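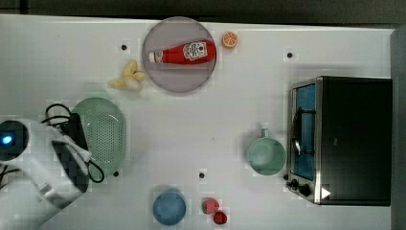
Countertop toaster oven: clearance, plastics, and where the plates go

Started by dcorrigan, 14 replies hidden, showing most relevant

dcorrigan
I am rearranging a small work table that has to hold a toaster oven and also serve as the prep surface. White top, no backsplash. On it at present: the oven on the right, a mug next to it, a plastic colander on the left, a plate with the ketchup bottle lying on it, a shallow bowl. The orange and the bananas have no fixed place.

Two questions. First, how much side clearance does the oven need before the mug is a problem. Second, is there any objection to keeping a plastic colander on the same surface as the oven, given that the whole table is only 60 inches long.

The manual is lost. Usable answers only, please.
Darragh

kerr_c
Without the manual, use 4 inches on each side and at the back, and more above. Most of the heat leaves through the top and the door glass. A ceramic mug at 4 inches will get warm and nothing else will happen to it. A plastic one I would move.

The colander at the other end is fine. Distance is what counts, and you have most of the table between the two.

Fredy_Paucar
Disagree on 4 inches. That figure is for a wall, which stays where it is. Loose items drift. You set the mug down at 4 inches, somebody reaches for the knobs, and now it is at 1. I keep a strip the width of my hand plus the door swing completely clear and treat it as part of the oven.

Also check which way the door opens before you fix anything. If the handle is vertical the door is probably side-hinged, and then the clear area has to cover the full arc. A drop-down door only needs depth in front.

dcorrigan
Handle runs vertically, on the left side of the glass. I had not allowed for the arc at all. The mug is to the left of the oven, so I will measure with the door open.

kerr_c
Fredy's point about drift is fair. I still think a hand's width is excessive on a table that size if the only neighbor is a mug.

moncrieff_k
Has anyone raised the bottle? Ketchup lying on its side on a plate takes up the whole plate. Stand it up, or store it cap down if the cap is flat enough. You get the plate back and the contents are at the opening when you want them. Mine lives in the door of the refrigerator, which removes it from the table altogether.

dcorrigan
It is on the plate because it leaves a ring on the white surface when it stands.

moncrieff_k
Then wipe the base. A plate is a large coaster.

urquhart_r
On the colander. The issue is drainage, which clearance does not address. A colander with a perforated base put down straight from the sink will leave water under it. On a bare table the water travels. Put the shallow bowl under the colander and you have solved two storage problems with one footprint, provided the bowl is wide enough to catch what comes through. An oval colander in a smaller bowl will overhang at the ends, so check before relying on it.

I use a Skellunico draining tray for this. It is 40 cm long, fits an oval colander with a little to spare, and has one raised corner for pouring off. No complaints apart from the color.

Fredy_Paucar
The trays are fine. The feet come off.

urquhart_r
Two of mine did. They glue back.

kerr_c
Regarding fruit: do not leave it beside the oven. Bananas ripen faster in a warm spot and a cut orange dries out on the face within a few hours. If the orange is a slice, it should be covered or eaten. Whole fruit can go in the bowl, which conflicts with Rhona's suggestion to put the bowl under the colander, so you need a second bowl or a decision.

dcorrigan
Noted. The bowl is shallow and I doubt it would hold a bunch of bananas without them rolling out.

moncrieff_k
Bananas do not roll. They tip. A plate works as well as a bowl for a small bunch, and you will have a spare plate once the bottle is upright.

Fredy_Paucar
One more item. Before you settle the layout, run the oven empty for 20 minutes and put your palm on the table at each side. Any spot you cannot keep your hand on is off limits for anything plastic. I did this in December with a borrowed oven and the hot area was larger at the back left than I expected.

dcorrigan
Plan as it stands: clear strip left of the oven equal to the door arc, mug moved to the front edge, bottle upright on a folded cloth, bananas on the plate, colander stays left with a tray under it. I will do the palm test tonight and post the distances.

urquhart_r
Measure the colander across the handles, if it has them, before ordering a tray. The listed size is the outside of the rim.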